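Fitted wardrobe in an alcove with wonky walls: fillers, scribing or start again?

Posted in June by Anneli Salminen

Hi all, I'm hoping somebody who has done this before can talk me down. We're having the box room turned into a proper bedroom and I've ordered a run of wardrobe carcasses from Badska to go wall to wall in the alcove beside the chimney breast. Three units, sliding doors, all very straightforward on the planner. I measured the alcove at the skirting, felt very pleased with myself, and paid the deposit.

Then last night I thought I'd better check it higher up, and it's 20 mm narrower at head height than it is at the bottom. The left wall leans in. The right one is fine until you get near the ceiling and then there's a sort of belly in the plaster where I think an old picture rail was filled over.

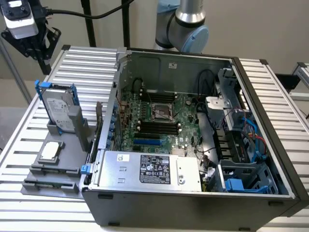 So the carcasses will go in at floor level with a bit to spare and then jam before they're upright, I think? The units are 207 cm tall and the ceiling is a good way above that, so height isn't my worry (although what do people do with the gap on top, it's going to be a dust shelf, isn't it). I rang the shop and the lad said I could swap one unit for the next size down, but that leaves a big gap each side at floor level and I'd be looking at filler panels as wide as my hand. I'd also lose the drawers I wanted, as they don't come in the narrow one.

My options as I see them are to swap the unit and live with chunky fillers, to have the plaster hacked back on the left, or to cancel the lot and get a joiner to make something to fit. The joiner's quote was a lot more than I wanted to spend and he can't start for months. There's also the sliding door question. If the opening isn't square, do the doors just never close properly against the wall? My sister's don't and it drives her mad.

Sorry, that's long. Any thoughts very welcome, I've got until the end of the week to change the order.

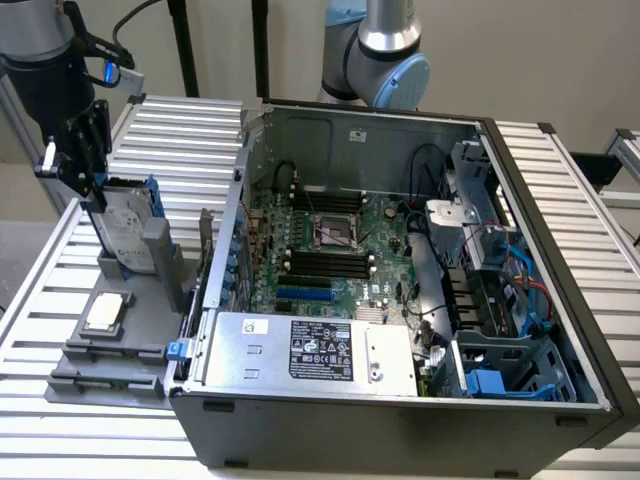
Nelli Juntunen

Swap the unit. I know you don't want to hear it, but I did nearly the same thing and tried to force it, and ended up with a cracked side panel and a very quiet weekend in our house. Once I'd given in and gone a size down it took an afternoon.

The fillers aren't as bad as you think. Don't stick a flat strip over the gap, get it scribed. You hold the panel plumb against the wall, run a pencil down it with a little block of wood so the line copies every lump, then cut to the line and plane it back a touch at the rear so the front edge sits tight. Order the fillers wider than you need! If yours are the same colour as the carcass they just read as a thick frame. Mine are 43 mm at the widest and I stopped seeing them after a week.

For sliding doors the track wants to be level and the two end panels plumb, and then the doors don't care what your walls are up to. I'd guess your sister's close straight on to the plaster. Put an upright panel at each end, let the doors meet that, and scribe between the panel and the wall.

The drawers I can't help with, except that I bought a loose chest and stood it inside, and it's been fine.

Albertina Vieira

Get the joiner. You get what you pay for.

Aino Saarela

Bit late for your plaster question maybe, but please tap the left wall before you decide. Ours sounded hollow all the way up, and when we took the loose stuff off and had it skimmed again we gained enough width to keep the original units. It's filthy work and you'll have to let it dry out properly before anything goes against it, so you'd need to ask Badska to push the delivery back. They did that for us without any fuss, but we did ask early.

If it's solid, leave it alone and do what Nelli says. Check the floor as well. Everybody measures the walls and then finds the floor drops away at the back, and with three units side by side you'll want them all on one levelled plinth.

For the gap on top, we boxed it in with a panel scribed to the ceiling and painted it the wall colour. You could put small doors up there for suitcases, but I can't reach that high so there didn't seem much point.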